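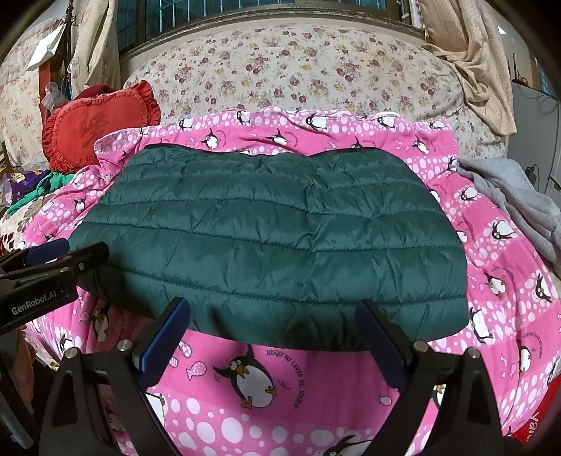
The Skotum in dark green, folded flat on the penguin blanket.

Skotum Camp Puffy - dark green

Okay, my favourite thing in the whole shop! The Skotum is a quilted sleeping bag you can wear. Zip your arms out, open the foot, hitch it up and you've got a very long puffer you can make coffee in. Zip it all back up and you're in bed. I've had mine for three winters now and it has been to the cottage, to two hockey tournaments, on my sister's pullout couch and (more often than I'd like to admit) to the back porch at six in the morning with the dog.

We carry it at Elau in one colour, which the maker calls Spruce. I just call it dark green. Depending on the light it goes a bit teal, and if you're trying to match it to something, come in and see it in daylight before you decide. There's a slight shine to the outside too, so if you like your camping gear matte you may want to look at the Polten instead.

What it's like to sleep in

Warm, and not crinkly-loud the way my old bag was. The quilting runs straight across in wide channels, so the fill stays put pretty well, though after a few nights you do get a thin spot behind the knees. Give it a good shake in the morning and it mostly evens out. I'm a cold sleeper and I'm happy in it down to just above freezing with long johns and a toque. Venla Kuusisto on our Saturday crew sleeps hot and finds it too much indoors, full stop, so she leaves the foot open and uses it like a duvet.

The hood is generous. Maybe too generous? It'll slide over your eyes if you're a side sleeper, and the drawcord toggle sits right at the chin where it gets cold. I tuck mine inside.

Folding it up

There's no stuff sack with the Skotum, and I get more emails about that than anything else on this page. It folds. You do it on a bed or a clean floor, and it takes a couple of minutes once you have the knack. Lay it face down, zipper done up all the way, and press the air out from the hood end toward the feet. Fold the sides in so you've got one long panel, then bring the bottom up and keep going in thirds. Kneel on it! It won't mind.
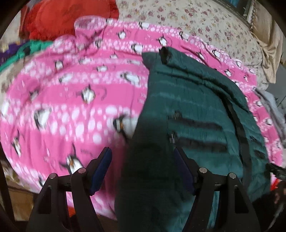

If you're strapping it down for the car, pull the straps a little at a time and go back and forth between them. Yank one all the way first and the whole bundle goes lopsided and you'll be swearing at it in the driveway. For the closet I leave everything slack, since squashing the fill for months on end does it no good at all. Mine lives flat on the shelf above the towels from May until the leaves turn.

A tip from Shobha Subramaniam, who bought two for her kids' room: fold it on top of something fleecy. The shell is slippery and on a smooth sheet it scoots away from you the second you lean on it. On a fleece blanket it stays where you put it. I tried this at home on the pink penguin one and she's completely right, it's a different job.

The nitty-gritty

Shell: nylon, with a nylon lining
Fill: synthetic, machine washable
Weight: 1000 g in the regular
Sizes: regular and long (the long adds 11 cm)
Zipper: two-way, full length, opens at the foot
Armholes: zippered, with a flap inside to block the draft
Pockets: one inside, chest height, fits a phone
Colour: dark green

Sizing is straightforward if you'll mainly sleep in it. If you plan to wear it around camp, think twice about the long. I'm not tall and I tripped on the hem of the sample all the way to the outhouse. The armholes are roomy enough for a hoodie, a bit snug over a proper winter coat (but then why are you wearing both).
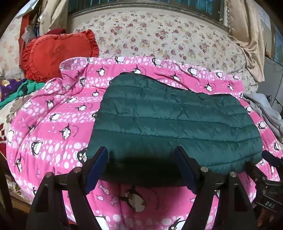

Washing and drying

Front-loader, cold, gentle, and about half the soap you think you need. I use Nam liquid, which we also stock, but any mild detergent is fine. No fabric softener please. Do up every zipper first or the armhole flaps get chewed. Run a second rinse, then tumble on low with a couple of clean tennis balls until there are no clumps left when you squeeze the channels. That takes ages. Plan for an afternoon, and check the seams along the bottom edge with your fingers, they're always the last bit to dry.

Small rips can be patched with the sticky nylon tape we keep at the till. Aarne Pelkonen does our bigger repairs and he's in the shop most weeks, so drop it off clean and he'll get to it. Zipper sliders he can usually swap while you wait.

Renting one

Not sure? Rent it for a weekend and we'll take the fee off if you end up buying. We have 9 in the rental bin, mostly regulars, and they go fast before the February long weekend. They come back smelling like campfire now and then and we wash them between every trip, so what you get is clean, if a little less lofty than a new one off the rack.

Shipping and pickup

Pickup is free at the front counter. We ship anywhere in Canada, and it goes out folded in a flat box, so take it out when it arrives and leave it spread on a bed overnight to puff back up. Returns are fine within a month if you haven't slept in it outdoors.

Sizing and care notes updated 03/08/2022. Questions about fit or repairs, ask for me, Maite Mateos, at the shop or use the contact form.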